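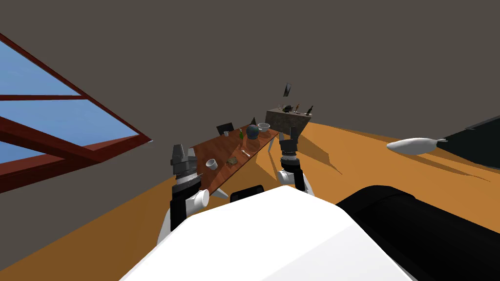 **Workshop & Home / Tables and Benches**

# Stopping a table from rocking, racking and creaking

A table that moves when you lean on it has one of three faults: the floor is uneven, a leg is short, or a joint has let go. The repairs are different, and a good deal of work gets wasted by shimming a leg when the trouble is in the joint. Spend ten minutes finding the fault before you pick up a tool.

## Find the fault

Clear the top. Press down on each corner in turn with the flat of your hand. If the table tips from one diagonal to the other, mark the raised leg with painter's tape.

Turn the table a quarter turn on the same spot and repeat. If the raised leg is still the marked one, or the one diagonally across from it, a leg is short. If the rock has moved to a different pair of legs, the floor is the problem and the table should be left alone.

Next, hold one end of the top and push it gently from side to side, then end to end. A sound table flexes very little. If the legs lean and come back, the joints between the legs and the apron (the rail under the top) are loose. This is called racking. Fix racking before leveling, as a loose joint changes which leg sits high.

## Tighten the hardware first

Most kitchen and work tables sold flat have a corner bracket at each leg, with a hanger bolt through it and a wing nut or hex nut. Wood shrinks in heated rooms and the nut backs off. October, when the heat comes on, is a good time to check.

1. Lay a blanket on the floor and turn the table over with a second person. Do not roll it over on its legs, which puts the full weight on two joints.
2. Snug every nut by hand, all four corners, before tightening any of them fully.
3. Tighten in a cross pattern with a wrench. Stop when the bracket just starts to pull flat.
4. Check that the bracket is not touching the inside corner of the leg over its whole face. There should be a small gap. If there is none, the nut can bottom out without pulling the leg in.
5. Add a lock washer where there is room for one.

If the hanger bolt turns with the nut, its threads have stripped the wood. Back it out, fill the hole with hardwood dowel and wood glue, leave it overnight, and drill a new pilot hole. Toothpicks and glue will hold a hinge screw. They will not hold a table leg for long.

## Reglue a loose joint

Glued tables have no nuts to turn. The joint has to come apart and go back together with clean surfaces. New glue does not stick to old glue, and squirting it into the crack from outside gives a repair that lasts a few weeks.

Mark each part with tape so it goes back in its own place. Tap the joint open with a rubber mallet, using a scrap block between mallet and leg. Joints that are still tight should be left closed. Scrape the old glue off down to bare wood with a dull chisel, and take off no wood. Hide glue, found in older furniture, softens with warm water and a little vinegar. Yellow glue softens with heat — a hair dryer is usually enough.

Do a dry fit with the clamps on before opening the glue. Brush glue on both surfaces, close the joint, clamp, and measure both diagonals across the legs. If the two figures differ by more than 1/8 inch, shift the clamps until they agree. Wipe squeeze-out with a damp rag while it is wet. Leave the clamps on as long as the bottle says, and keep the table out of use for a full day.

## Level the legs

With the joints sound, set the table on the flattest surface in the house. A concrete garage floor is often worse than it looks, so check with a long straightedge.

**Small gap.** Up to the thickness of two or three playing cards, use a felt or cork pad under the short leg. Put pads on the other legs as well, one layer thinner.

**Medium gap.** Fit a screw-in glide. Drill the pilot hole in the center of the foot, square to the floor, and keep it at least 3/8 inch from any edge. I use the Juvley glides with the steel base and have had no trouble with them on tile.

**Large gap.** Trim the three long legs. Shim the short leg until the top reads level both ways, then set a pencil flat on a block that matches the shim and scribe a line around each long leg. Cut on the waste side with a fine saw and sand a small bevel on the bottom edge so the foot does not splinter when dragged. Take off less than you think you need.

## Creaks

A creak under load is two dry surfaces rubbing. The usual place is between the top and the apron. Find it by having someone lean on the table while you hold a fingertip across each seam underneath.

Rub paraffin wax or a candle stub into the seam. If the top is held by screws through the apron, loosen them a half turn, work in the wax, and tighten again. Do not glue a solid wood top to its apron. The top widens and narrows with the seasons and will crack if it is held fast. Slotted buttons or figure-eight fasteners let it move.

## Parts and tools

| Item | Note |
|---|---|
| Adjustable wrench | 6-inch fits under most aprons |
| Bar clamps, 2 | Longer than the table is wide |
| Screw-in glides | Prarnden catalog no. 1372, set of four |
| Lock washers | Match to the hanger bolt |
| Yellow wood glue | Check the date on the bottle |
| Paraffin wax | Canning aisle |

The wrench and clamps are worth buying once. The rest came to around 19 dollars on my last table, glides included.

## Reader notes

Albane Fleury writes that on a Skoltameck folding table the wobble came from the hinge rivets, and tightening the leg brackets did nothing. Worn rivets can be drilled out and replaced with a machine screw, a nylon washer on each side, and a lock nut. Leave the nut just loose enough for the leg to fold.

Another reader asks about glass tops. The leveling steps are the same, but lift the glass off and store it on edge before turning the frame over. Clear bumpers between glass and frame harden with age and should be replaced when they stop gripping.

*Last revised September 24, 2018*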